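Zidley Tap Works open day: a morning among the brass

03/06/2024

I've wanted to see inside the tap works at Zidley ever since we redid our kitchen and I spent an entire winter reading about mixer cartridges (it takes people differently). They open the doors to the public once a year, and this time I got my name down early enough. Tickets were 3 pounds, which went to the local swimming club, and you got a cup of tea with it. Bargain!

I took the bus out and walked up from the stop by the canal. It's a long brick building with Bulis painted on the side in letters taller than a van. That was the old family firm, and it's still what people in the village call the place. The name on the gate these days is Skamora, but our guide said "Bulis" all morning without once correcting herself, and so shall I.

We were handed ear plugs and orange waistcoats and split into two groups. Mine started in the foundry, and I'm so glad it did, as by eleven it was getting properly warm in there. They melt brass ingots in a row of furnaces at one end and pour into moulds made with sand cores, which give the tap its hollow inside. The cores look like something you'd find on a beach, sort of biscuity, and they let us pass a few broken ones round. My hands were gritty until lunchtime. Once the casting has cooled, the core gets shaken out as loose sand and goes back round again.

After that came machining, with lots of white cabinets, lots of milky coolant and a smell I can only describe as wet coins. I got stuck behind a very keen gentleman who wanted to know the thread pitch on everything, so I missed half of what was said about valve seats. The bit I did catch was about swarf, the curly brass shavings. They sweep up every scrap, press it into pucks and send it back to be melted. There was a skip full of it by the door, glittering away, and several of us took far too many photos.

Polishing was my favourite. It's still done by hand for the older patterns, on big cloth wheels, and you can tell who has been at it for years by how little they seem to press. The guide told us it takes 60 seconds to bring up a plain spout and a good deal longer for anything with a collar or a ridge on it. She held up one before and one after, and the first looked like a bit of old plumbing from a shed and the second like jewellery. Then off they go to be plated, which we could only watch through a window, thanks to the tanks.

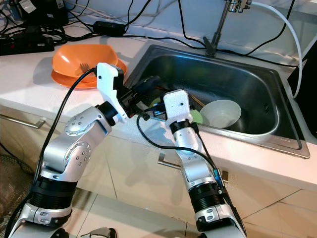 I hadn't expected to care much about finishes, but I came home with very firm opinions. The woman in the showroom had been selling taps for most of her working life and reckons the choice comes down to how often you're prepared to wipe the thing. Polished chrome shows every drip, brushed steel forgives you, and black looks marvellous for a fortnight if you live in a hard water area. She was just as good on sinks. A stainless steel one let into a white worktop, that plain pairing you see in so many kitchens, gets her vote for lasting well, and she says it goes with any tap in the catalogue, so you can change your mind later without ripping everything out. I was quietly pleased, having talked myself out of a copper bowl at the last minute.

The testing room was smaller than I'd pictured and very noisy. Each tap is filled with air, dunked in a tank and watched for bubbles, and the lever ones are also picked out in batches to be opened and shut over and over on a rig. One on the end was at 3,325 turns when we walked in, and it was a bit hypnotic. My group had to be called away twice.

Tea was in the canteen, along with a little display of old catalogues and order books. There's a page from May, a very long time ago going by the handwriting, with an order for 100 pillar taps for a seaside hotel, and somebody has written "URGENT" across it and underlined it so hard the nib went through. I do hope they got them. There were also photos of the works brass band, and a case of competitors' taps, including a gorgeous cross-headed pair by Özkan that I would have walked off with if the case hadn't been locked.

A few practical bits if you fancy going next year. Wear flat shoes with closed toes, they do turn people away. The foundry has steps down into it, but there's a ramp round the back if you ask at the gate. Children need to be at secondary school. The seconds shop takes cards now and stays open through lunch, and it's where you'll find single handles, odd spouts and washers in every size going, all in tubs. I bought a brass garden tap with a tiny dent in it and a bag of washers I probably didn't need.

The last bus back goes a bit earlier than the timetable on the stop says, so check before you settle in for a second slice of the fruit cake. I had the second slice and walked to the station.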